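Urklow Hall – Electrical and Trip Hazard Inspection
Ground floor rooms, August round

Checklist with inspector's comments. Items are marked Pass, Advisory or Fail. Advisory items are to be cleared before the next round. Fail items are out of use until re-inspected.

1. Distribution board

1.1 Board accessible, nothing stored in front – Pass
1.2 Circuit chart present and legible – Advisory
1.3 Cover secure, no open ways – Pass
1.4 RCD test button operated – Pass

Comment: The chart still lists the old kitchen on way 6. That circuit now feeds the Koleck Room sockets. Amend by hand for now and initial the change. The clear space in front of the board measured 80 cm, which is tight but acceptable with the door open.

2. Fixed sockets and switches

2.1 Faceplates free from cracks and scorching – Fail (one item)
2.2 Faceplates tight to wall – Advisory
2.3 Sockets not overloaded with adaptors – Pass

Comment: The double socket under the window in the Koleck Room has a crack running from the left-hand fixing screw to the earth aperture. Isolated and taped over at the time of inspection. Replace the faceplate and check the back box for depth, as the screw had been overtightened against something. Two faceplates in the corridor move when a plug is withdrawn.

3. Extension leads

3.1 Leads fully unwound when in use – Pass
3.2 No lead plugged into another lead – Fail
3.3 Outer sheath undamaged along full length – Pass
3.4 Leads not run under mats or through doorways – Advisory

Comment: One lead in the Takagi Room was feeding a second, which in turn fed a fan heater. Disconnected. The heater goes on a wall socket or it is not used. The doorway lead to the lobby display is covered by a rubber ramp, but the ramp stops short of the frame by around 100 mm and leaves an edge at toe height. Fit a longer ramp or move the display.

4. Loose cables and low-voltage leads

4.1 Loose cables coiled and off walkways – Advisory
4.2 Plugs and connectors free from visible damage – Pass
4.3 Cables labelled with the equipment they belong to – Fail

Comment: Labelling was asked for on the last round and has not been started. Unlabelled leads are the main reason that wrong power supplies get fitted. Tie each coil with a reusable strap – no knots and no tight bends at the plug end.

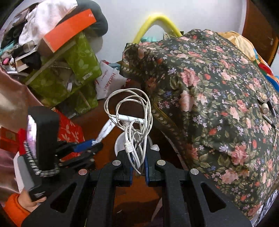
Item 4.1: white cable in loose coils, with connector bar and small plug.

Straps and blank tags are in the top drawer of the office cabinet. Write the equipment name on one side of the tag and the room on the other. Any lead that cannot be matched to equipment by the next round goes to recycling.

5. Portable appliances

5.1 Test labels in date – Advisory
5.2 Plug tops secure, cord grip holding – Pass
5.3 Appliance 429 (urn) located and checked – Pass

Comment: Appliance 429 was missing from the last record and has been found in the Prukudham Room cupboard. Flex and plug sound, lid seal worn. The seal is not an electrical matter but should be replaced before the urn is next filled. The label on the desk lamp in the office has faded and the date cannot be read. Treat as untested.

6. Floors and routes

6.1 Floor coverings flat and fixed – Pass
6.2 Thresholds secure – Advisory
6.3 Escape routes clear – Pass
6.4 Emergency lighting operates on test – Pass

Comment: The brass threshold strip at the Takagi Room has lost its middle screw and lifts when stepped on at one end. Use a countersunk screw of the same length – the previous one was too long and has split the timber below.

Outstanding from this round: 2.1, 3.2, 4.3. Re-inspection of 2.1 to be recorded on this sheet, with the isolation tape removed only after the new faceplate has been tested.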